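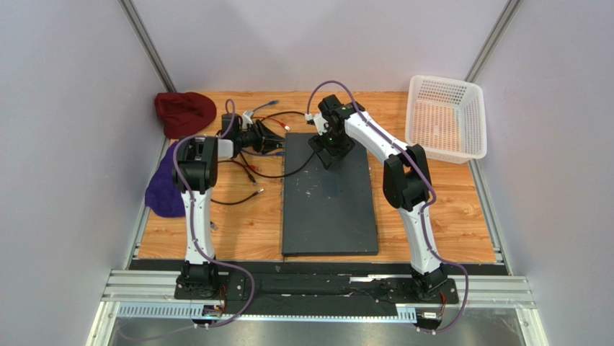
Pale timber bench tops are my favourite thing to work at and I will happily bore anyone about it! I've just finished oiling mine in the garage (172 cm long, brown grain running side to side) and now I'm sorting out what goes in the middle of it. I love how a big dark slate-grey panel looks against light wood with grey walls around it, and small bits stand out so well on it. What I'm less sure of is the marks. Dark grey shows every whitish scuff, like the ones towards the upper left there, and I'm heavy-handed. Does anyone run dark on light every day and still like it after a year?

Posted by grainchaser_liam, 7:40 pm

yagi_k
Yes! Three years with a charcoal sheet on a blond bench and I wouldn't go back. Mine is 810 x 318 mm, long side running away from me, so I can reach both sides without my elbows on it. Scuffs happen in the first month and then you stop noticing. A damp microfibre cloth gets most of the light ones.

eynon_shed
Going to disagree. I had dark and swapped it for mid grey, mainly for my eyes. Under my lamp the contrast between a pale bench and a near-black square was tiring by the end of an evening. Mid grey hides dust too. Have a look at your light before you spend anything.

yagi_k
Fair point on the lamp, but that's a lamp problem. I moved mine off to the side and the glare went away.

eynon_shed
You also have a window, Kazue. Some of us are in a shed in Pratdale in June.

kohei_oda
Can I put in a word for edges? Whatever colour you pick, look at how the sides are finished. My first one had slightly wavy sides and it drove me up the wall because I line things up by eye. The second I cut myself with a steel rule and a fresh blade, about 27 minutes including a cup of tea – dead straight and I'm still chuffed with it.

brunello_b
Love this thread. Leave a good border of bare timber all the way round, Liam! I covered nearly the whole bench at my old place in Stamville and missed the grain straight away. Also a basket in the back right corner, if you're right-handed. Best thing I ever did for offcuts.

grainchaser_liam
Thanks everyone, brilliant stuff. Going dark, with a wide timber border, and I'll shift the lamp first to keep Eifion happy. The basket is a yes from me as well. Kohei, which blade did you use?

kohei_oda
Just a snap-off one, the 18 mm. Several light passes and don't lean on it.

eynon_shed
Get a scrap of mid grey while you're at it. I'll wait.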